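We use cookies to keep this notebook site working. By continuing you accept our cookie notice.

Workshop notebook, Estodside
Jun 14, 2020

Glaze tests, blue-green series, second firing

Kiln opened this morning at 60 degrees, a little early but the pieces did not complain. I write the results while they are still on the bench, because last time I waited and then I could not read my own marks on the bottoms.

The question is still the same one. The customer at Fukville wants a blue-green on stoneware which looks deep, like coloured glass, and which does not run onto the shelf. Our old recipe gave the depth and ran. The new recipe does not run and looks like bathroom tile. I am searching for the place between them.

What was changed since the first firing:
- Base glaze from the Manolakis bucket, sieved again (there were lumps, see earlier note about the lid).
- Copper carbonate at 2 per 100 of dry base, the same as before.
- Extra china clay, 3 per 100, only in batch B.
- Slower cooling from the top. I held the kiln for one hour, then let it fall by itself.

Batch A is without the extra clay, batch B is with it. All tiles were dipped, counting to three. The textured test tiles were made with the roller, so that the glaze has some hills and valleys to work on. On the flat tiles one learns very little about this kind of colour. For the colour and the surface I compare always with glass, where the thick and thin places do the work.
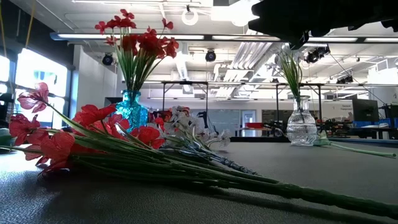 Results, batch A

Colour very good. In the valleys of the roller pattern it goes to a real turquoise, and on the hills it is pale, nearly clear. This is what was asked. But on the vertical tiles there is a thick roll at the foot, and one of them has stuck to its biscuit and I had to use the small chisel. On a tall vase this would be a disaster. I do not want to grind feet all July.

Small pinholes on the side which was nearest to the burner. I think the dip was too thick there, or the tile had dust. I did not wipe them with the sponge as I should.

Results, batch B

No running at all. The lower edge is clean, I can put a finger nail under it. The colour is a bit milky in the thick places and I like it less, but from two steps away it is still a blue-green and it still breaks on the edges. No pinholes. Fine crazing on the flat tile only, heard it ticking when I put it on the window sill.

Lekton clay body took batch B better than our own grey body. On the grey the colour goes tired. I did not expect so much difference, the iron must be higher than the supplier paper says. To ask for a new paper.

Things I would like to try next:
1. Half of the extra clay. Maybe the milk disappears and the foot stays clean.
2. Batch A on the top third of the pot only, batch B under it. The overlap should be dipped quickly, before the first coat is fully dry.
3. A bottle form with square shoulders, to see what happens where the wall turns. The glaze always goes thin exactly at the shoulder, and I have only tested tiles. If I scratch a light line of relief under the shoulder it can perhaps hold the glaze a little.
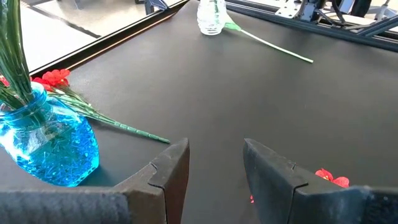 The square shoulder idea got a note in pencil on the margin of the bench copy, unsigned, saying that a square bottle will warp in our kiln if the walls are thrown and then beaten, and that it is better to build it from slabs, leather hard, with the corners reinforced inside. I agree about the corners. About the warping I am less sure, but I will make one of each and put them on the same shelf.

The same pencil also asks if the copper can harm when the vase holds water for a long time. A fair question. These are for flowers and not for drinking, but I will leave a tile of each batch in vinegar over night and look if the colour is changed.

Materials: the china clay is enough for up to 3 more batches of this size. Copper is low. The sieve has a small tear near the rim, please do not press with the brush on that side.

Tiles are in the tray by the door, marked A and B with iron oxide. Please do not wash them.

Last updated: 2 edits
Shares 3 | Comments 0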